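Vallex practice simulator for school robotics clubs - our review
Posted 1/9/25 by Drahomíra Skála

I help out with the robotics club at Zacharias, and we've been using Vallex for most of a season now, so I thought I'd write down how it has gone for us. A club license is $295 for up to 24 students, and after three installs (two were my own fault, wrong folder!) it ran happily on our tired old laptops.

The kids start with a simulated arm on a table and one thing to work on. Ours went straight for the slider panel, and I can't say I blame them - everybody likes a slider. 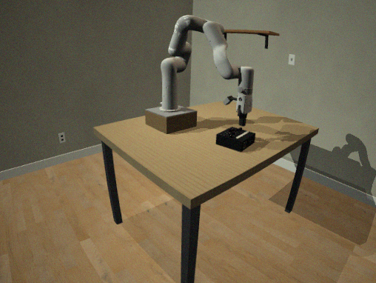

The arm above the tabletop, with the small black box below the gripper.

I love how plain the room is. Shadows fall where you'd expect, and my students soon began using the arm's shadow to judge height, a trick I never taught them and was very pleased to see. Switching views is easy too, and the close one is where most of the learning happens in our club, along with most of the groaning.

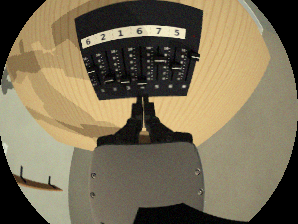 Close view of the slider panel, gripper tips at its lower edge.

My one real grumble is the small lettering. The big digits on the white strip read well enough, but the little numerals beside the tracks are a blur, and I'd dearly like a sharper setting before our November meet. The manual could use a better index as well. We're renewing all the same, and the younger group has already asked when they get their turn.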